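Ronex Paired Hand Grippers: Equipment and Recording Service

July, Kallio Equipment Office
Last updated: July
Reading time: 5 minutes

The Ronex paired hand grippers are offered by Kallio to research groups, training departments and manufacturers who need records of two-handed work. The operator holds one gripper in each hand and carries out the task directly, at a table or bench. The position of each gripper and the opening of its jaws are recorded throughout, and the records may be used afterwards to train or test a robot arm fitted with similar jaws.

The equipment may be hired on its own or taken as part of the full recording service, in which Kallio provides the operators, the room and the household or workshop articles to be handled. Terms for both arrangements are set out further down this page.

What the equipment consists of

A standard set contains two hand grippers, a left and a right, each with its own handle, cable and white marker block. The blocks carry printed black-and-white patterns and are fixed to the gripper at the Jondix workshop before dispatch. No two blocks in a set carry the same patterns, and blocks from different sets should not be exchanged without the agreement of the equipment office.

The head-worn camera is supplied with an adjustable band. It looks down and forward over the operator's hands and gives the overall view of the table against which the gripper records are aligned. A small camera module may also be mounted on a gripper where a closer view of the jaws is wanted. Hirers are asked to state at the time of booking whether one module or two will be needed.

The remaining contents of the case are the recording unit, the power supply, a calibration board, spare jaw pads and a printed copy of the operator's manual. The recording unit runs Brokine, which is licensed for the period of hire and need not be bought separately.

Jaws

Two kinds of jaw are held in stock. The first is a rounded jaw with a soft edge, suited to light articles and to surfaces that mark easily. The second is a metal jaw with a narrower tip, generally preferred for cloth, cord and thin sheet. They can be fitted in any combination, and many hirers choose to have one of each. A change of jaw requires the key stored in the lid of the case and should be followed by a fresh calibration.

The metal jaws must be wiped down after use with cleaning fluids. The soft edge of the rounded jaw is a wearing part and will be replaced by Kallio on return where necessary, at no charge to the hirer.

Tasks covered by the recording service

The service was set up for household and light workshop tasks. The current task list has 122 entries, covering folding, wiping, sorting, packing, laying out and putting away, together with a smaller number of entries involving plugs, lids and fasteners. Each entry states the articles required, the starting arrangement and the condition that must be met before the operator ends the recording. Clients may submit entries of their own — these are reviewed by the equipment office and tried by an operator before they are accepted.

Tasks with soft articles make up a large share of the work. Cloth changes shape as soon as it is gripped and must often be gathered, released and taken up again. The operator works at an ordinary table, seated or standing, with both grippers in hand even where only one of them is in use at a given moment. In the recording shown on this page the right-hand gripper holds a crumpled purple cloth to the lower part of a pale yellow cushion, while the jaws of the left-hand gripper are open and empty.

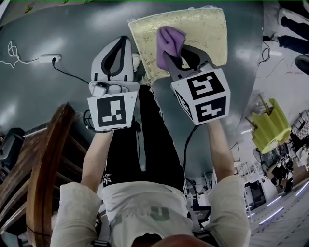

Requirements for the working area

Hirers who use the equipment on their own premises should provide a table large enough for the operator to reach forward with both arms without leaning on the edge. The chair should be stable and, if it has arms, these should pass beneath the table top. Mains power is needed within reach of the recording unit. Cables should be led away from the operator's forearms and checked at full reach before recording begins.

Marker patterns are read most reliably under even light. Strong overhead lamps may be used, including above a polished table, provided that the white faces of the blocks are not overexposed. Brokine displays a warning when a pattern has not been read for 10 consecutive frames, and the operator may then either adjust the lighting or continue and accept a gap in the record. Gaps are noted in the session report.

The room need not be cleared. Other furniture and equipment may remain in place, and people may move about beyond the table. Clients who intend to publish their recordings should nevertheless obtain the consent of anyone who may enter the camera's view.

Calibration and handling

Calibration is carried out at the start of each session and after any change of jaw, block or camera. The operator places the calibration board flat on the table, presents each gripper to it in turn and opens and closes the jaws fully when prompted. An experienced operator will complete the procedure in 5 minutes. A first attempt normally takes longer.

The grippers should be held by the handle at all times and never lifted by the marker block or the cable. They should be laid on their side when not in use. A block that has been knocked, scratched or written on must be reported, even where the software continues to read it. The units are not sealed and should not be immersed or rinsed. Damp cloths may be handled with either type of jaw, but the jaws are to be dried before the case is closed.

Records supplied

For each recording the client receives the head camera video, any gripper camera video, the position record for each hand and the jaw opening over time. A plain text note gives the task entry, the articles used and any remarks made by the operator. Recordings in which an article was dropped or the task was abandoned are kept and labelled as such, unless the client has asked for them to be removed.

Kallio has delivered over 2,000 recordings under the present service. A selection is available to prospective clients on request and may be examined in the viewer supplied with Brokine. The selection may not be passed on or used for training.

Hire and service terms

Equipment hire is arranged by the week, with collection from Kallio or delivery by carrier. Delivery outside the mainland is possible but should be discussed before an order is placed. The hirer is responsible for the equipment from receipt until it has been checked in, and is advised to keep the original packaging.

The recording service is quoted for each project. The quotation will state the task entries, the number of recordings of each, the articles to be bought and the form in which the records are to be delivered. Articles bought for a project are kept until the client has accepted the records — they may be sent on with the final delivery at the client's expense.

Repairs are carried out only by the Jondix workshop. Hirers should not open the handle or attempt to replace a cable. Where a fault prevents further work, a replacement gripper will be sent from stock and the period of hire extended by the time lost.

Orders and enquiries should be addressed to the Kallio Equipment Office, quoting "Ronex pair" and the intended period of use. Enquiries received before 3 p.m. on a working day are normally acknowledged the same afternoon.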